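Section 2. Planning the purchase and the work place

Please read this section before you order the Wudar hand-held gripper. Changes after the order is confirmed are charged by the Pirnport office.

1. Decide how many stations you need. One station is one gripper and one table. For a first trial we recommend no more than 3 stations.

2. Measure the table. The free top should be at least 1080 mm long. A light, plain surface is suitable.
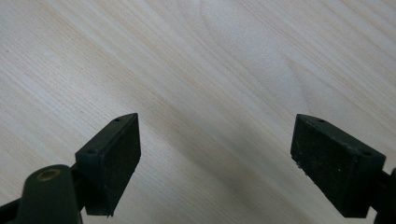 3. Write the budget in two parts. The first part is paid once: gripper, charger, table. The second part comes back every year: finger pads, screws and repair. Keep roughly 300 dollars per station for the second part.

Note: Pads are sold in boxes of 40. The Bruvside warehouse does not open a box for a smaller order.

4. Make a list of the items you want to handle, and mark each one as hard or soft.
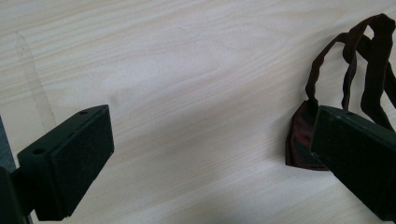
Soft items need more operator hours, and this cost is often forgotten in the plan. Please calculate it separately from the hard items. A piece of brown fabric with long straps, which loop and cross over each other, belongs in the soft group even when it is small.

Caution: Do not order the Pacheco wide fingers together with the standard pads. The sizes are different.

5. Send the list and the budget with your order form. Orders received before Thursday noon are checked in the same week.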